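Home Recording Good Practice: Frequently Asked Questions

Last updated 01/02/2023

Welcome! These are the questions we hear most from people joining the Plarkis home recording program, where everyday tabletop tasks are recorded with a pair of hand-held grippers. Please read all of it before your first session. We love this work and we want you to enjoy it too.

Do I need any experience with robots?

No. If you can set a table, you can do this. You'll get a practice session with one of our session leads, and after that you need 5 accepted practice recordings before your work starts to count toward the project.

What kind of table should I use?

Any steady one that you can stand in front of without leaning. Small is fine, and a corner is fine too. A tablecloth is allowed, patterned or plain, as long as it stays the same from the start of a session to the end. Smooth out the folds on top. If a corner hangs low, check that you can't step on it.

What about the floor?

This is the rule we're strictest about. While you record, you're looking at your hands and the tabletop, and your feet get forgotten. Move bags and loose items well to the side. Cables run along the wall, never across the place where you stand. Closed shoes, please, no socks on bare wood! If you have to plug something in, do it before you pick up the grippers.

How should I hold the grippers?

Relaxed, with your elbows a little bent and both tips pointing at the table. Begin every recording with both grippers in view above the work area, hold still for a slow breath, then go. Fingers stay off the marker cubes. Those black and white patterns are how we work out where each hand is, and a thumb over one of them can spoil a whole take.

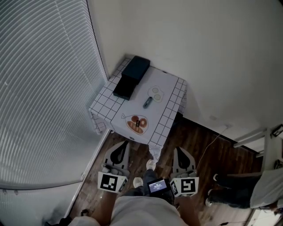

Keep your sleeves pushed up or wear short ones, so that fabric doesn't slide down over the blocks when you reach. Long bracelets come off for the same reason.

Can someone else be in the room?

Yes, and for your first few sessions we'd really like someone to be. A helper can reset objects between takes and keep an eye on the floor. They need to have signed the consent form, even if only a shoulder or a shoe might show up. Helpers don't reach over the table during a take. Children and pets wait in another room.

Do I have to close the blinds?

Closed or open, pick one and leave it. Strong sun moving over the table is the thing to avoid. Glare on the marker cubes is the second most common cause of rejected takes.

What if I drop something?

Keep going if you can pick it up safely with the gripper. Drops and second tries are wonderful material, and we mean that! If it rolls off the table, end the take, put the grippers down, and pick it up by hand.

How long is a session?

A session is 49 takes at most. Stop earlier if your wrists or shoulders get tired. We changed this in July after several people told us the old limit was too much, and the recordings have been better ever since.

Who do I contact?

Estíbaliz Calvo looks after the guidelines and reads every suggestion. Two of the rules on this page came from recorders, so please write in!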